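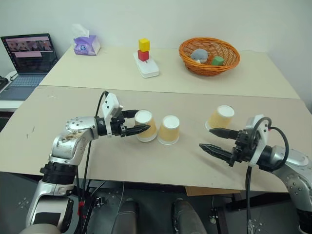 Hunemance Cups

Welcome, and thanks for stopping by! Hunemance Cups is a small collection of tabletop recordings about one of the humblest jobs there is: putting paper cups where they belong. It holds 1,618 short episodes of cups being turned over, lined up, nested and stacked, and it was put together by Younes Berrada and Abhishek Malhotra over a long and rather thirsty October.

About the cups

We used plain paper cups, the kind you find beside an office water cooler. We went through some 500 of them before we were done, which sounds like a lot until you have watched a rim go soft after a morning of handling. Dented cups were kept in on purpose (a real break room is full of them!), but anything torn was retired to hold pens and screws.

What happens in an episode

Most episodes begin with a few cups upside down on the table. The task is written out in one everyday sentence, such as "stack the cups" or "put the far cup next to the other two." We tried to write these the way you would say them to a friend helping you set up for a party, so expect a little variety in the wording.

How the files are arranged

There are 33 folders, one for each starting layout. Inside each you will find the recordings, a text file called task.txt, and a notes file where we wrote down anything odd, like a cup rolling off the table or two cups sticking together. Please do read the notes. Layout 2 in particular has a lot of sticking, and we would hate for you to puzzle over it the way we did.

Known issues

Light from the window changes a good deal between morning and late afternoon. A handful of Wednesday episodes say "glass" where they should say "cup," and we will fix those in the next release.

Questions and corrections are very welcome. Write to Younes about the task wording and to Abhishek about missing or damaged files.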